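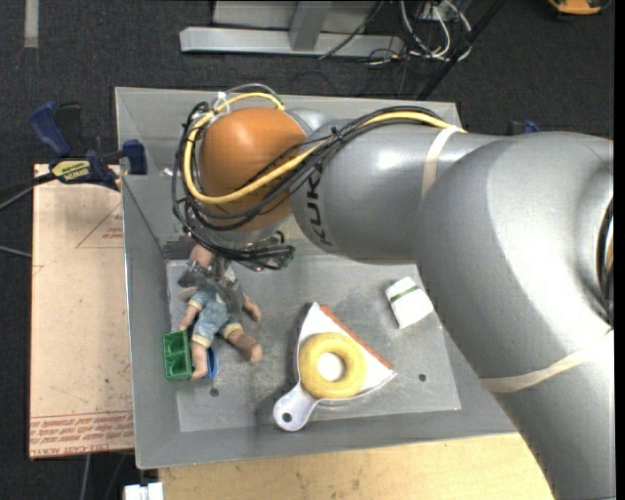
What has the grant paid for so far?
It has paid for the safety training, the replacement gripper fingers, the workshop hire and most of the computing time. The remaining money is set aside for the competition entry and for transport.

Progress report to the Öztürkmen Fund
Bilberg College robotics club, Skukport
Project: Birnano bin picking
Reporting period: from the start of the school year to February

Background

Birnano is the club's entry in the regional student picking competition. Teams program a robot to take mixed household goods and toys out of a bin, one at a time, and place them in a tray. The organizers supply a list of the kinds of objects to expect, but teams don't see the final set until the day. The club has 10 students on the project. Most had no experience with an industrial arm when they joined, and a few had never written a program.

In our application we said we would have the arm picking single objects by the winter break and picking from a mixed bin by the end of February. The first target was met. The second has been met in part, and the details are below.

Work completed

The students have finished the safety course and are signed off to run the arm at reduced speed with a supervisor at the stop button. Full speed is not part of the project and we don't plan to ask for it.

The arm is a KUKA, and the students work with it through a program they wrote themselves on top of the supplier's interface. The first version took far too long to start and lost its connection often. It was rewritten over the winter break. The new version starts reliably and keeps a log of every attempt, with the name of the object, the position of the gripper and whether the object reached the tray.

The log now holds about 1000 attempts. We had not planned to collect that many, but the students found it easier to settle disagreements by looking at the log than by arguing over what they remembered, so they kept adding to it.

Practice is done in a grey metal bin with sloping sides. It is held by clamps, which was a change made early on. Before that the bin shifted whenever the gripper touched a wall, and the positions saved in the program were no longer right. The floor of the bin is scuffed and scratched. The students asked whether it should be repainted and decided to leave it, as the competition bins are not expected to be new either.

Mixed bin results

Hard objects with flat sides are the most dependable. The green plastic block is picked well when it lies flat and less well when it stands close to a wall, where one finger has no room to get down. The white wedge-shaped pan-like item can be lifted by its handle if the handle is clear. The pale yellow ring often gets left until the end because the program has trouble deciding where to hold it, particularly when it is sitting on top of something else.

The doll in the light blue outfit has taken up more time than any other object. Its arms and legs point in a different direction each time it is put in, and they get in the way of whatever is next to it. The program originally aimed for the middle of the object, which for a doll can mean a sleeve or nothing at all. The current version goes for the chest and shoulders. This is better, but the doll still sometimes turns in the grip on the way to the tray, and the students count that as a failure.

Small creased packets are a known weak spot and no one has worked on them properly yet.

Problems and delays

We lost two weeks to a worn gripper finger. The replacement was ordered from a shop in Skukport and the wrong size came first. We now keep a spare set in the cupboard.

Cables were the other problem. The wiring on the outside of the arm has to have enough slack for the wrist to bend down into the bin, but loose loops can catch. The students have re-routed the wiring and added straps. They check it before each session and write their initials on a sheet by the door - this was their own idea, and it has been kept up.

Attendance dropped during exams. We expected this and kept sessions short. Everyone has returned except for one student who moved to another school.

Changes to the plan

We would like to move the money budgeted for a second camera over to workshop hire. The students feel that more hours with the arm would help more than another view of the bin, and the supervising staff agree. The total stays the same. Please let us know if this needs a formal request.

Next steps

The next block of work covers three items:

- a separate routine for packets and other thin objects
- a way to nudge an object away from the wall before picking it
- full practice runs with objects chosen by students from outside the club

Practice runs will start at 3 p.m. so that the competition's time limit can be followed without running into the late bus. Fund staff are welcome to attend. Visitors need closed shoes and should check in at the college office first.

The expense sheet and receipts are attached separately. The final report will be sent after the competition, along with the complete attempt log.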